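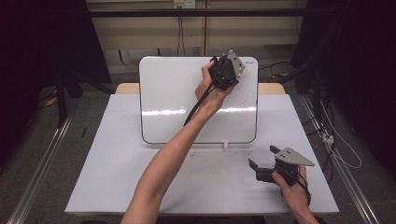
오페라글라스를 또 샀습니다. 네, 또요. 서랍에 이미 두 개가 있는데 또 샀고, 이번 건 헤브콤(Hevcombe)에서 나온 7배율짜리예요. 산 지는 좀 됐고 그동안 뮤지컬 〈펌빌〉(Fumville)을 네 번, 연극을 한 번, 친구 따라간 합창 공연을 한 번 봤으니까 이제 후기 쓸 자격은 되는 것 같아서 씁니다. 미리 말해두면 광학 쪽 지식은 하나도 없어요. 렌즈 코팅이 어쩌고 프리즘이 어쩌고 하는 얘기는 다른 분들 글에서 보시고, 저는 그냥 2층에서 배우 얼굴 보려고 용쓰는 사람 입장에서만 쓸게요.

## 왜 또 샀냐면

그레보(Grevau) 극장 때문입니다. 가보신 분은 아시겠지만 거기 좌석이 3000석이거든요. 1층 뒤쪽도 이미 먼데 2층은 진짜... 배우가 우는 건지 웃는 건지 어깨 움직임으로 판단해야 해요. 〈펌빌〉이 거기로 들어온다는 소식 듣고 신났다가 좌석 배치도 열어보고 말없이 창을 닫았던 기억이 나네요. 결국 예매는 했지만요.

원래 쓰던 건 야즈다니(Yazdani)의 접이식이었어요. 작고 예쁘고, 펼치면 딸깍 소리가 나는데 그 소리를 좋아해서 꽤 오래 썼습니다. 근데 배율이 낮아서 중극장까지는 괜찮은데 그레보에서는 맨눈이랑 큰 차이가 없더라고요. 그리고 그 딸깍 소리, 조용한 발라드 직전에 펼치면 앞줄 분이 돌아보십니다. (한 번 당하고 나서부터는 암전되기 전에 미리 펼쳐서 무릎에 올려뒀어요.)

## 첫인상, 그리고 무게

본체 무게가 163그램이에요. 주방 저울에 올려서 재본 거고요, 목에 거는 끈은 뺀 무게입니다. 숫자만 보면 감이 안 오실 텐데 한 손으로 들고 넘버 하나를 다 들어도 팔이 안 떨려요. 두 손으로 들면 더 편하고요. 다만 1막 피날레처럼 긴 장면에서는 저도 중간에 한 번 내립니다. 팔꿈치를 옆구리에 붙이고 보면 훨씬 낫고, 팔걸이에 기대는 건 옆자리 분과 눈치 싸움이 되니까 안 하는 편이 좋아요.

색은 무광 검정으로 골랐습니다. 금색 장식 들어간 버전도 있던데 그건 사진으로는 근사하지만 객석에서 조명 받으면 번쩍거릴 것 같아서요. 손에 닿는 부분은 고무 느낌이 나고 여름에 땀이 차도 미끄럽진 않을 것 같은데, 저는 1월부터 썼으니까 여름은 아직 모르겠습니다.

상자에는 본체, 끈, 닦는 천, 주머니가 들어 있어요. 주머니 얘기는 밑에서 따로 할게요. 할 말이 많습니다.

## 그래서 표정이 보이냐

보여요! 보입니다!

〈펌빌〉 2막에 오라틸레 카바(Oratile Xaba) 배우가 우체국 창구 앞에서 혼자 편지 읽는 장면이 있잖아요. 대사가 거의 없고 종이 넘기는 소리만 나는 그 장면이요. 첫 관람 때는 야즈다니로 봤는데 그냥 "아, 서 있네" 정도였거든요. 그런데 두 번째 관람 때 헤브콤으로 보니까 편지를 읽다가 중간에 입꼬리가 올라갔다가 도로 내려가는 거예요. 그게 그 인물 전체를 설명하는 표정이더라고요. 저는 그때까지 그 편지가 나쁜 소식이라고만 생각했는데, 그 얼굴을 보고 나니까 뒤에 나오는 합창 가사가 완전히 다르게 들렸어요. 집에 오는 지하철에서 친구한테 메시지를 엄청 길게 보냈습니다. 답은 "ㅇㅇ 나는 알고 있었음"이었고요. 그 친구는 1층 앞쪽에서 봤거든요. 얄미워라.

연출인 니마 나세리(Nima Naseri)가 원래 이렇게 작은 동작을 많이 넣는 사람이라고 하던데, 큰 극장에서 그게 맞는 선택인지는 솔직히 모르겠어요. 글라스 없는 2층 관객한테는 그 장면이 그냥 긴 정적이었을 테니까요. 작품 얘기를 시작하면 끝이 없으니까 여기서 멈추겠습니다. 근데 무대 세트는 진짜 좋았어요. 계단이 돌아가면서 골목이 부두로 바뀌는 부분, 거기는 글라스 내리고 맨눈으로 보세요. 꼭이요.

이게 배율 높은 글라스의 약점이기도 한데, 한 사람만 쫓다 보면 무대 전체를 놓칩니다. 두 번째 관람 때 저는 카바 배우만 따라다니다가 반대편에서 빵집 아들이 모자 던지는 걸 못 봤어요. 객석이 다 웃는데 저만 왜 웃는지 몰랐고요. 군무 장면에서는 그냥 내려놓는 게 답입니다.

## 흔들림이랑 초점

7배면 손떨림이 꽤 느껴져요. 낮은 배율 쓰다가 넘어오면 처음 십 분은 멀미 비슷한 게 올 수도 있습니다. 저는 첫날 1막 초반에 좀 어질어질했는데, 숨 쉬는 걸 천천히 하고 턱을 살짝 당기니까 나아졌어요. 두 번째부터는 별로 신경 안 쓰였고요. 멀미가 심한 분이면 이 배율은 꼭 한번 빌려서 써보고 사세요. 극장 대여용으로 배율 높은 걸 놓는 곳도 있으니까 문의해보시고요.

초점은 가운데 바퀴를 돌려서 맞추는 방식인데, 이게 마음에 드는 부분이자 짜증나는 부분입니다. 돌아가는 느낌은 묵직하고 좋아요. 그런데 너무 묵직해서 배우가 무대 안쪽에서 앞쪽으로 걸어나올 때 한 손가락으로 따라가기가 힘들어요. 결국 양손을 다 쓰게 되고, 그러면 화면이 흔들리고, 초점이 맞을 때쯤 배우는 퇴장... 새 제품이라 뻑뻑한가 싶었는데 지금도 그대로입니다. 야즈다니는 이 부분이 훨씬 가벼웠어요.

눈 간격 조절은 가운데를 접었다 폈다 하면 되고 소리가 안 나요. 이거 하나로 별 반 개 더 드립니다. 앞줄 분들 이제 안 돌아보셔도 돼요.

오른쪽 눈 도수 조절도 따로 있는데 설명서가 좀 불친절해요. 왼쪽 눈으로 먼저 가운데 바퀴를 맞추고, 그다음 오른쪽 접안부를 돌려서 맞추면 됩니다. 집에서 창밖 간판 보면서 해두고 가세요. 저는 이걸 공연장 로비에서 하다가 맞은편에 서 계시던 분이랑 렌즈 너머로 눈이 마주쳤습니다. 서로 못 본 척했어요.

## 밝기

어두운 장면에서는 확실히 맨눈보다 어둡게 보입니다. 〈펌빌〉은 조명이 전체적으로 푸르스름하고 어두운 편이라 걱정했는데, 배우 얼굴에 핀 조명이 조금이라도 들어오면 볼 만했어요. 문제는 1막 창고 장면. 등불 하나만 켜고 셋이서 속삭이는 그 부분은 글라스로 보면 까만 덩어리 셋입니다. 포기하고 귀로 들으세요. 사실 그 장면은 맨눈으로 봐도 누가 누군지 헷갈려요. 연극 보러 갔던 소극장에서는 조명이 밝아서 선명했지만, 소극장에서 이걸 왜 들고 있었는지는... 그냥 가방에 있길래 꺼내봤어요. 너무 가까워서 배우 귀만 보였습니다.

## 안경 쓰시는 분들

저는 평소에 안경을 쓰고 공연 때만 가끔 렌즈를 껴요. 안경 쓴 채로도 볼 수는 있는데 접안부 고무를 접어야 하고, 접으면 주변이 조금 까맣게 보입니다. 고개 각도가 살짝만 틀어져도 한쪽 눈이 깜깜해져요. 렌즈 끼고 본 날이 압도적으로 편했습니다. 안경만 쓰는 분이라면 저는 별로 추천 안 할래요. 그리고 안경알에 고무 자국 남아요. 인터미션마다 닦았어요.

## 주머니 얘기

드디어. 주머니가 왜 벨크로냐고요. 공연장에서 쓰는 물건을 만들면서 왜! 벨크로를! 찌직 소리가 암전 속에서 얼마나 크게 들리는지 만드신 분은 한 번이라도 객석에 앉아보셨는지 묻고 싶습니다. 저는 첫날 열다가 식은땀이 나서 그 뒤로는 집에 굴러다니던 조임끈 파우치에 넣어 다녀요. 원래 주머니에는 지금 머리끈이 들어 있습니다.

끈도 길이 조절이 애매해요. 제일 짧게 해도 배꼽 위까지 내려와서, 일어나서 박수칠 때 앞좌석 등받이에 글라스가 부딪힙니다. 커튼콜 때는 미리 벗어서 파우치에 넣거나 한 번 매듭을 지어서 짧게 만드세요. 저는 매듭파예요.

## 다른 것들이랑 고민하시는 분들께

댓글로 야즈다니랑 뭐가 나으냐고 물어보실 것 같아서 미리 적어요. 중극장 위주로 다니고 가방이 작은 분은 야즈다니로 충분합니다. 초점도 빠르고 시야도 넓어서 군무 볼 때 훨씬 좋아요. 그레보처럼 큰 데를 자주 가고 늘 뒤에 앉는다면 헤브콤이고요. 저는 세 번째 관람 때 2층 27번 자리, 그러니까 오른쪽으로 한참 치우친 자리였는데도 왼쪽 발코니에 올라간 배우 얼굴이 잘 보였어요. 대신 난간이 시야에 걸려서 무대 앞쪽 바닥은 글라스로도 안 보입니다. 그건 좌석 문제니까 헤브콤 탓은 안 할게요.

같은 회사에서 배율 더 높은 것도 나오던데, 손떨림 생각하면 저는 이 이상은 못 쓸 것 같아요. 써보신 분 계시면 알려주세요. 궁금하긴 해요.

별점은 다섯 개 중에 네 개. 초점 바퀴에서 반 개, 주머니에서 반 개 뺐습니다. 소리 안 나는 접이로 받은 반 개까지 이미 계산에 넣은 거예요.

아, 그리고 글라스 쓸 때 앞으로 숙이지 말아주세요. 뒷사람 하나도 안 보여요. 네 번째 관람 때 제 앞에 계시던 분, 회색 목도리 두르셨던 분, 2막 내내 숙이고 계셔서 저는 편지 장면을 목도리로 봤습니다. 다음 달에 막공 한 번 더 잡아놨으니까 그때 다시 볼 거예요.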